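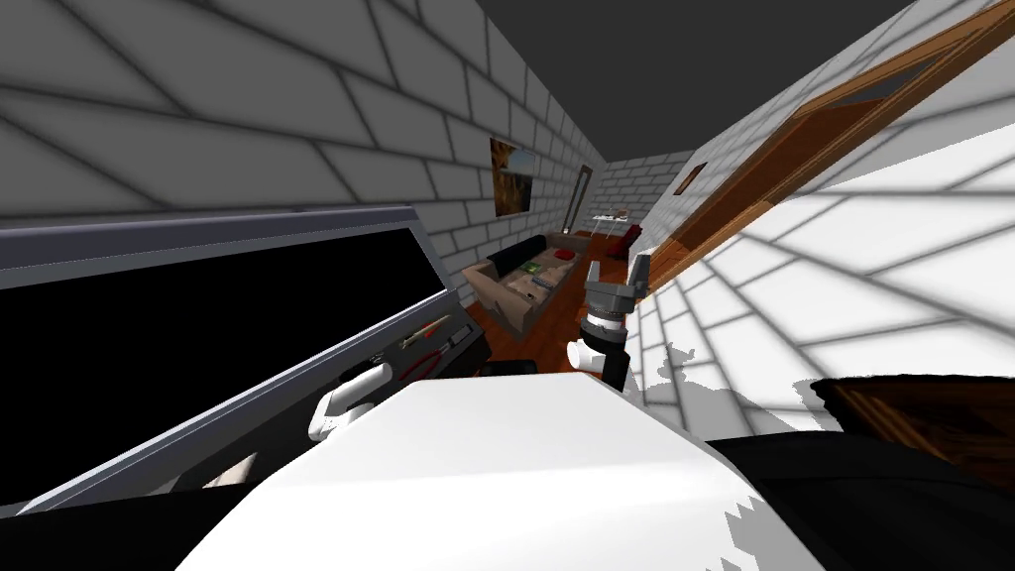

Last edited: March, 18:20

So my Hovland dealer called about a recall on the lift gate switch. I've got the Feltau 20, the one with the fold-down gate, and I use it every single week. Thread, in case you own one too!

The short version: on certain units the switch can stick in the "up" position, so the gate keeps pulling after you let go of the button. Mine has never done it (knock on wood).

You need the serial number. It's on a plate behind the left gate hinge, and mine was under so much road grime that I went through 2 rags and an old toothbrush before I could read it.

Dealer says if the last letter is K or M, you're in. Mine's a K. Of course it is.

Until it's fixed they want the gate folded, pinned and the power cut off at the box. No "just one quick load." I asked. They said no.

The new switch is made by Astell, it's free, and the job takes 3 hours. The wait for parts at my place is 18 days, so call early!!

Someone asked if the Skikex add-on gates are part of this. My dealer says no, different switch, but check with whoever put yours on.

Also, bought yours used? Call and get your name on the file. The letter goes to whoever they have listed, and for mine that was still the first owner, two states away.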